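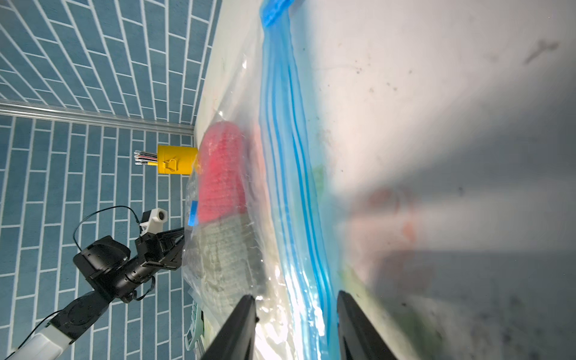
Ranger la literie d'hiver sous vide : préparation, fermeture, contrôle

Dernière mise à jour : mars

La procédure concerne les couettes, oreillers, couvertures et vêtements épais destinés à rester plusieurs mois sans usage. Elle suppose des sacs à fermeture par glissière et une valve compatible avec un aspirateur domestique. Les sacs à rouler, sans valve, suivent les mêmes règles de séchage et de fermeture ; seule l'évacuation de l'air diffère.

1. Trier selon le garnissage

Toutes les fibres ne supportent pas la compression de la même manière.

– Polyester creux siliconé : compression complète possible. Le gonflant revient en quelques heures après ouverture.
– Coton, flanelle, polaire : compression complète sans conséquence notable, hormis les plis.
– Laine : compression modérée. Un feutrage localisé peut apparaître aux pliures si le sac reste chargé sous d'autres objets.
– Duvet et plumes : compression partielle uniquement, à la moitié de l'épaisseur initiale. Les tuyaux de plume se cassent sous forte pression et percent ensuite l'enveloppe.
– Cuir, fourrure, mousse à mémoire de forme : à exclure.

En cas de doute, se reporter à l'étiquette cousue. Lorsque celle-ci a disparu, traiter la pièce comme du duvet.

2. Laver et sécher

Un textile sale stocké sans renouvellement d'air jaunit. Le sébum et les traces de transpiration, invisibles au moment du rangement, s'oxydent pendant l'été et deviennent difficiles à retirer. Le lavage se fait donc avant la mise en sac, à la température maximale admise par l'étiquette, avec une dose de lessive réduite et un rinçage supplémentaire. L'adoucissant est à proscrire : il laisse un film qui retient l'humidité.

Le séchage est l'étape la plus souvent écourtée. Une couette épaisse peut sembler sèche en surface et rester humide au cœur. Après le passage en machine ou sur l'étendoir, la laisser à plat dans une pièce aérée, en la retournant matin et soir. Pour vérifier, presser le centre entre les deux mains pendant quelques secondes : toute sensation de fraîcheur indique une humidité résiduelle. Dans ce cas, prolonger le séchage et recommencer le test le lendemain.

3. Plier

Le pliage doit laisser une marge libre du côté de l'ouverture. Compter 8 cm entre le bord du textile et la glissière. En dessous, le tissu remonte pendant l'aspiration et s'engage dans la fermeture.

Plier en épaisseurs régulières, sans rouler. Placer les fermetures éclair, boutons et pressions vers l'intérieur. Une housse de coton fine ou une vieille taie autour de la pièce limite les frottements contre le film et sert de protection si le sac doit être ouvert dans un endroit poussiéreux. Orienter la face la plus plane vers la valve ; un tissu qui bouche l'orifice interrompt l'aspiration et fait croire à tort que le sac est vide.

4. Fermer la glissière

Poser le sac à plat sur une surface propre et rigide. Un lit convient mal, car le matelas se déforme et la glissière se courbe.

a) Essuyer les deux lèvres de la fermeture avec un chiffon sec. Un cheveu ou un brin de fibre suffit à créer une fuite lente.
b) Amener le curseur à une extrémité, jusqu'à la butée.
c) Aligner les deux lèvres à la main sur toute la longueur, sans les pincer.
d) Faire glisser le curseur d'un seul mouvement, à vitesse constante, en tendant légèrement le film de l'autre main.
e) Revenir au point de départ et répéter le passage.
f) Terminer en pinçant la fermeture entre le pouce et l'index, d'un bout à l'autre.
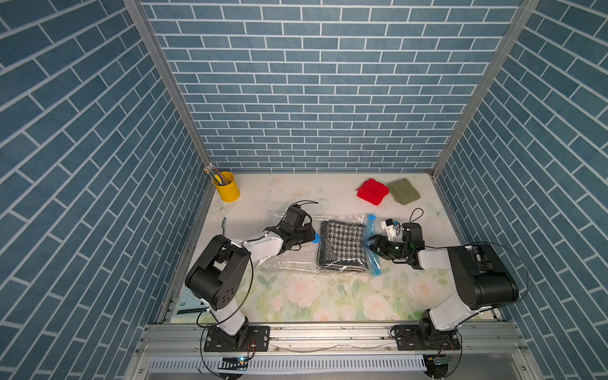
Un passage unique du curseur laisse fréquemment un défaut dans les derniers centimètres, à proximité de la butée. C'est la zone à contrôler en priorité. Si le curseur saute, ne pas forcer : le retirer, rouvrir la portion concernée, réaligner les lèvres et reprendre depuis le début. Sur les sacs Hekine, le curseur se déclipse par pression latérale. Sur les Wollow, il est captif et ne doit pas être démonté.

5. Évacuer l'air

Ouvrir le capuchon de la valve, appliquer le tube de l'aspirateur sans embout et régler la puissance au minimum. Augmenter progressivement. Le sac se rétracte d'abord autour du textile, puis l'ensemble s'aplatit. Arrêter dès que la réduction d'épaisseur n'est plus perceptible, ou à mi-épaisseur pour le duvet. Retirer le tube et refermer le capuchon sans attendre.

Les adaptateurs coniques du type Vimach sont utiles lorsque le diamètre du tube ne correspond pas à celui de la valve. Ne pas utiliser d'aspirateur à eau.

6. Contrôler l'étanchéité

Noter l'épaisseur du sac à la fermeture, puis la mesurer de nouveau après 7 heures. Une légère reprise est normale : les fibres se répartissent et l'air résiduel s'équilibre. Un sac redevenu souple au toucher présente une fuite. Vérifier dans l'ordre la glissière, le capuchon, puis les soudures latérales.

Un deuxième contrôle à 21 jours permet de repérer les fuites lentes, en général dues à une micro-perforation du film. Celle-ci se répare avec un ruban adhésif transparent posé sur film dégraissé, côté extérieur. La réparation tient une saison ; au-delà, remplacer le sac.

7. Stocker

Conserver à plat, à l'abri de la lumière directe, loin d'un radiateur ou d'un conduit chaud. Ne pas empiler plus de trois sacs. Étiqueter le contenu et le mois de fermeture sur un carton glissé dans le sac, face lisible contre le film ; les étiquettes collées à l'extérieur se décollent lorsque le plastique se contracte. Dans les coffres de lit Slaoui, prévoir un carton fin entre le sac et les charnières.

Pour le duvet, rouvrir le sac à mi-saison, laisser la pièce reprendre son volume pendant une journée et refermer.

8. Remise en service

Ouvrir la valve avant la glissière, afin que l'air entre progressivement. Secouer le textile, l'étaler et attendre le retour du gonflant. Un passage court au sèche-linge, à basse température, accélère l'opération pour le polyester. Essuyer l'intérieur du sac, le laisser ouvert une nuit, puis le ranger à plat, glissière fermée et curseur en butée.

Rédaction : Senga Dunbar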